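How to start walking after dinner (and keep doing it past the first week)

Quick one today. People keep emailing me about the after-dinner walk thing so I'm putting it all in one place. It's a walk. You can do it. But there are a few ways to mess it up and I did most of them.

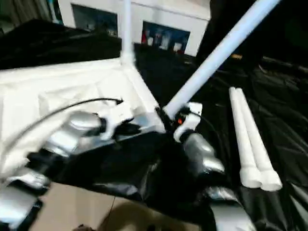
Jayasinghe

What you need

Shoes that don't rub. A door. A route that comes back to your house. That's it for week one. Don't buy a watch yet. Don't buy the special socks.

If you have heart trouble, diabetes, bad knees, or you take anything that makes you dizzy, call your doctor first. Especially if you're on insulin or other meds that lower blood sugar, because walking after food can pull it down further and you may need to change something. Not my call to make. Ask.

Step 1. Pick the trigger, not the time

I used to say 7:30 pm. Never worked. Dinner was late, dinner was early, phone rang. Now it's plates in the sink, shoes on. Dishes wait. If you sit down on the couch first you've lost, at least I have.

Put the shoes where you'll trip over them. Mine live by the back door on a mat.

Step 2. Go short. Shorter than that

First week, 8 minutes. Four out, four back. You'll feel silly turning around so soon. Turn around anyway. The point of week one is that you went.

I started with a big loop out past the Clarow lot and all the way round the reservoir, did it two nights running, got a blister the size of a quarter and quit till June. Don't be me.

Step 3. Slow pace after a big meal

You should be able to talk in full sentences. If you get a stitch, slow down. If you get heartburn, slow way down, stand up straight and stay off hills. Some people with reflux do better waiting a little while before they head out. Try both ways and write down which one felt better.

Stop if you get chest pain, pressure, pain down the arm or jaw, or you can't catch your breath. Don't walk it off. Call 911.

Step 4. Add a bit each week

Here's what I follow. Nothing fancy.

Week 1: 8 minutes, flat
Week 2: 12 minutes, flat
Week 3: 15 minutes, one small hill if you've got one
Week 4: 20 minutes, last 4 a bit faster

If a week goes badly, repeat it. I repeated week 2 three times. Had a cold, then it rained, then I just didn't feel like it.

After week 4 you can stay at 20 for good. I did for ages. Twenty minutes most evenings adds up to a decent chunk of the activity most grown-ups are told to get, and you can fill in the rest with whatever. Yard work. Stairs. A bike if it's not flat.

Step 5. Write it down, badly

Paper calendar on the fridge, one X per walk. I tried an app called Grisora for a while and it was fine but it kept wanting me to log my mood. I don't know my mood. I know if I walked.

If you do like numbers, count steps for one normal day before you change anything. Mine was 1,808. Embarassing. But then I had a number to beat and I beat it the next day just by going to the mailbox the long way.

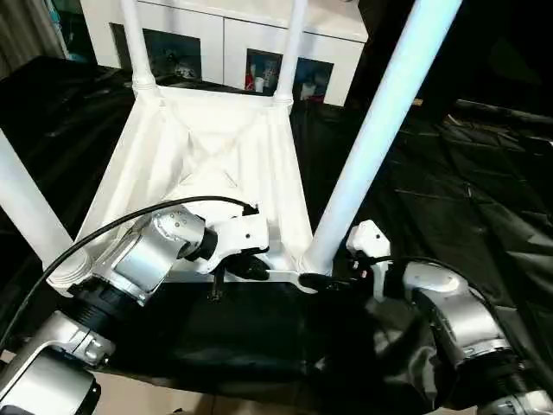 Add 200 steps to whatever yours is and hold that for a week. Then add 200 more. Slow, yes. It sticks better than jumping straight to some giant round number off the internet, or it did for me.

Bad weather plan

Have one before you need it. Options:

Laps inside the grocery store. Nobody cares. Push a cart if you feel weird.
Hallway and back with the radio on. Boring, works.
Marching in place during a show. Hold a counter if your balance isn't great.
The mall in Gremville opens the side doors early and stays open into the evening, plenty of walkers in there when it's icy.

Heat is its own thing. In July I wait till the sun's off the street and take water. If you feel sick, headachy or confused in the heat, get inside and cool off, and get help if it doesn't ease up quick.

Walking in the dark

Something reflective. Small flashlight. Face traffic if there's no sidewalk. One earbud out, or both. I clip a bike light to the back of my jacket and forget to charge it every other night, so now the charger sits next to the shoes too.

Stuff people ask

Does it have to be dinner? No. Lunch is fine, breakfast is fine. Dinner is just my biggest meal and the longest sit afterward.

Will I lose weight? Maybe some, maybe not. My pants fit better around the middle before the scale did anything. I'd measure your waist once a month, tape at the belly button, breathe out normally, don't suck in. Same spot every time.

Can I split it up? Sure. Ten and ten is fine.

My shins hurt. Probably too much too soon or old shoes. Take a couple days off, drop back a week on the plan. If it's one sore spot on the bone and it doesn't let up, get it looked at.

Do I need to stretch? I do calves against the fence when I get back, 30 seconds a side. Feels good. Skip it if you hate it.

What about the dog? Dog stops every 10 feet. Counts as a walk, take a second lap without him if you want the pace.

I'll do a seperate page on hills and poles when I get a minute. Comments are open if your knees have questions.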